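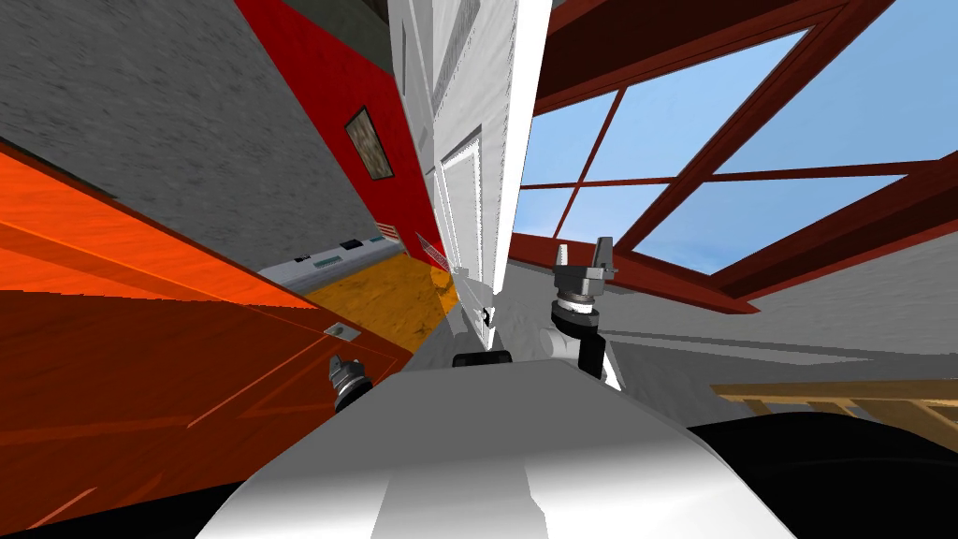
Gunther Sauerland

Pre-purchase safety and condition checklist, with comments
Uvow Raven wagon, diesel automatic, stock number 341
On the yard at Thiele Cars, Alley
Inspected 9th July

Jannik, I've written this up the long way again. You did say you wanted to know what I thought of the car as well as what I ticked, so pour yourself a cuppa. OK means I'd leave it alone. Watch means it's fine today but keep it in mind at the next service. Fix means I'd want it sorted before you hand over any money. Anything I couldn't get to is marked Not checked, and please take that literally — it isn't a polite way of saying it was probably all right.

PAPERS AND IDENTITY

Identification number on plate matches number on body: OK
Both are clean and easy to read, and the plate fixings look original to me.

Registration papers match the car: OK
Colour, body type and engine number all agree with what's on the car.

Finance and write-off search: Not checked
The yard has offered to print theirs for you. I'd run your own all the same, on the morning you pay, and keep the certificate in the glovebox with the rest of the papers. It costs very little and you'll sleep better.

Service book: Watch
Stamped nicely for the early years, then a gap, then stamps again from a different workshop. The gap may be nothing more than a lost invoice or an owner who did his own oil changes in the driveway (I know a few of those, I was one). Ask Thiele whether the previous owner left any receipts. If there's one showing the transmission fluid was done, I'd be very happy to see it.

Keys: Fix
There should be 2 and the yard could only put its hand on one. They think the spare is in the office somewhere. Get it in writing that the second key comes with the car or the price comes down, as a replacement has to be coded and it's never as cheap as you'd hope.

OUTSIDE

Panels and paint: OK
Lovely straight car down the passenger side. The driver's rear door has had paint at some stage, and whoever did it did a decent job, but there's a touch of overspray on the rubber if you open the door and look along the bottom. The gaps are even and the door shuts with the right sort of thud. I'd guess a car park scrape and I wouldn't let it put you off.

Windscreen: Watch
Small stone chip low on the passenger side, well out of your line of sight. It hasn't run. A resin repair now would be sensible, before a cold morning and a hot demister get together and turn it into a new windscreen.

Wipers: Fix
Both front blades are perished and smear badly. I've asked the yard to fit new ones and they agreed straight away, so just check it's been done when you pick up.

Lights, all round: OK
Low beam, high beam, indicators, brake lights, reversing lights, number plate light. The lenses have gone very slightly cloudy at the top edge and will polish up on a quiet afternoon if you're in the mood.

Tow bar and trailer plug: Watch
Solid, and the rating label is still there, bless them. One pin in the plug is green. Clean it up and test it with your own trailer in the driveway before you set off anywhere with the boat on. You'd be amazed how many people find out about a dead trailer brake light from the policeman behind them.

WHEELS AND TYRES

Tyre tread: Watch
The fronts have plenty left. The rears are legal but getting on, and a bit more worn on the inner shoulders. A wheel alignment should be your first stop, and put a pair of rears into your budget for the coming year. Please buy a proper matching pair and not whatever is on the special rack.

Tyre pressures: Fix
All low, as they nearly always are on a yard car that's been sitting. I pumped them up to the placard before the drive. Check them again yourself a week after you get it home, first thing in the morning while they're cold.

Spare wheel, jack and tools: OK
Full-size spare, good tread, right jack, wheel brace present. Someone has even kept the little cloth bag! Wind the spare down once or twice a year so the cable doesn't seize, and put some grease on it when you do.

Wheel nuts: OK
Torqued evenly. None rounded off.

UNDERNEATH

I had it up on the hoist at the back of the Thiele workshop, and I'll say thanks here to the fellas for letting me take my time over it. Not every yard is so relaxed about an outsider wandering around under its stock.

Rust: OK
Light surface rust on the exhaust brackets and the tow bar mounts, the sort you'd find on anything that has been driven outdoors. Chassis rails and sills are sound. I poked everything I could reach.

Oil leaks: Watch
There's a slight misting around the rear of the sump. It wasn't dripping, and the bottom of the gearbox housing was dry. I'd wipe it clean and have it looked at again at the next service, which will tell you more than I can from one visit. If the yard tells you it's been washed off and is therefore fixed, smile kindly and have it looked at anyway.

Brake lines and hoses: OK
No cracks in the rubber, no chafing, no weeping at the unions.

Brake pads and rotors: Fix
Front pads are close to done and there's a lip on the rotors you can feel with a fingernail. It pulls up straight and it isn't dangerous this afternoon, but you'll have the kids in the back and I'd want new pads and rotors on the front before you take delivery. The rears are good. This is the biggest item on my list and the one I'd be firmest about. A reasonable dealer will either do the work or meet you on the price, and I found this one reasonable.

Suspension and steering: OK
No play in the ball joints or tie rod ends. The front dampers are dry. One rear bush has some fine surface cracking, normal for its age, and I've noted it more for the next mechanic than for you.

ENGINE BAY

Cold start: OK
I asked them not to warm it up before I came and the engine was stone cold when I put my hand on it. It fired promptly, settled quickly, and there was no smoke to speak of. If you ever go looking at another car and find it already warm, ask to come back later.

Oil and coolant: OK
Oil at the correct level. Coolant is the right colour with no film on top, and the cap seal is good.

Battery: Watch
It passed on the tester, only not by much. It'll see you through if you drive most days. If the car is going to sit while you two are away, buy a small maintenance charger or expect a flat one when you get back.

Belts and hoses: OK
Belt has been changed fairly recently by the look of it. No swollen hoses.

Air filter: Fix
Absolutely filthy, with half a gum tree in it. Cheap as chips and you can change it yourself in the time it takes the kettle to boil. I've left it on the list so the yard can do it along with the wipers.

INSIDE

Seat belts: OK
I pulled every belt right out to the end, looked over the webbing and let it run back. All retract well and latch properly. The centre rear is a little slow and might like a wipe down with warm soapy water.

Child seat anchor points: OK
All present and not bent. The covers are missing from a couple of them, but that makes no difference to how they hold.

Airbag and warning lights: OK
All come on with the ignition and go out as they should. I always look for this, as a light that never comes on at all can mean somebody has pulled the bulb. Ask Thiele to confirm in writing that there are no recalls outstanding.

Air conditioning and heater: OK
Cold when asked and hot when asked. July is a poor month for judging air conditioning, mind you, so give it a proper try while the car is still under the dealer warranty.

Windows, locks, mirrors, horn: Watch
Everything works. The driver's window hesitates near the top, and a squirt of silicone in the channels may be all it wants.

Carpets and boot floor: OK
Dry under the mats and dry in the spare wheel well. No musty smell. There was a dog at some point, and a fairly hairy one. A vacuum and some patience will see to that.

ROAD TEST

Distance: 24 kilometres, out past the silos, up the range road and home through Alley
Gearbox: OK
Smooth changes up and down, no flare and no thump when going from drive to reverse. Given the gap in the service book I'd still have the fluid changed within the first few months and call it peace of mind.

Steering: Watch
Drifts left a little more than the camber of the road would explain. See my note about the alignment.

Braking: Fix
Faint shudder through the pedal from highway speed, which fits with the worn front rotors. Anti-lock came in correctly on the gravel.

Noise: OK
Some wind noise around the roof racks. Take them off when you're not using them and you'll save a bit of fuel too.

WHAT I'D ASK THE YARD TO DO BEFORE YOU PAY

Front pads and rotors
Wiper blades
Air filter
Wheel alignment
Second key, found or replaced
Written answer on recalls

I like this car, Jannik. It's been used by a family and driven like a family car, and the faults on it are the ordinary ones that any workshop can put right from parts on the shelf. If the brakes are done I'd be comfortable with my own daughter driving it. If they won't budge on the brakes, ring me before you sign and we'll talk about what to knock off the price.

Take the list with you when you collect it and go through it line by line with the salesman, even if he's itching to get to lunch. Have the headlights on, open the bonnet, look at the new rotors through the wheels. And drive it around the block once before the handshake — I'm home most evenings if something doesn't feel right.

Gunther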